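Home | News | Features | Procurement | Contact

Planning for hand-held grippers: the Flavcombe programme

28 July 2021

The equipment office at Flavcombe began its present round of planning in June. Its head of purchasing, who agreed to speak on behalf of the programme, describes the first lesson as a dull one. "The gripper itself is the part everyone asks for," she says. "The lines which get left out are finger pads, bushings and cables."

The approved request to Wusstead, the supplier, was for 12 grippers at £874 each. Spare finger pads were listed separately, at £105 a set.

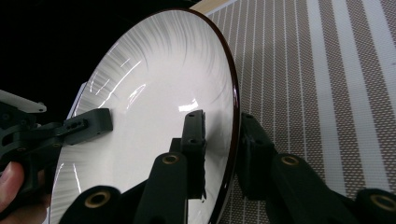

A dark-rimmed plate held between the gripper's finger pads.

Tableware has its own budget heading. The office asked for glazed plates at an early stage, on the grounds that a shiny, curved surface is a fair test of any pad. "We would advise others to settle the objects before they settle the tool," she says. "A gripper bought for boxes may be a poor purchase if the work is plates."

The question of benches took longer. Tuhumury, the programme's second site, had proposed one operator and one gripper per table. Flavcombe preferred pairs, and its view was adopted in the final plan.

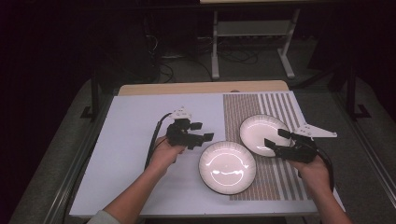 Two grippers in use at one table, with two plates and a striped mat.

Working in pairs doubles the tool cost of each bench, a point she does not dispute. "It is the larger figure on the page — but the floor space is the same, and floor space is what we are short of." Cable runs were costed at £264 per bench.

A further order, for the Gastgate site, will be considered once the spares budget has been reviewed. "I should like to see the pad figures first," she says.

14 shares | 3 comments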